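4. Results and what we make of them

The Drutico planner came with a claim we wanted to check: that one policy, trained on both arms together, would handle hanging clothes better than our older Etden setup, where each arm plans alone and waits for a lock. We collected 146 demonstrations in July and trained on all of them. Then we ran 28 trials per planner.

Drutico finished more trials. We don't think that proves much. In 5 of its successes the second arm did nothing useful, and Etden would have scored the same with one arm parked. The success check only asks whether the garment left the rail, so a shirt dragged off by the collar counts as a win.

The loss curve looked great the whole time. It told us very little about grasping.

4.1 Perception

Thin straps and hanger hooks were the weak point. The segmentation model often merged a garment with its neighbor, and the planner then picked a grasp point between the two. Retraining with 3 times the crops moved the masks a little and the grasps hardly at all.

The rail holds a blue garment, a green one next to it and a gray sleeveless top, with the right gripper in among the clothes.
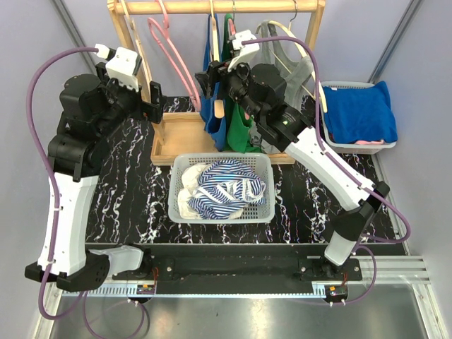

4.2 What we would change

Log the lock waits. Score where the garment ends up. Run both planners from the same saved start poses, which we did not do.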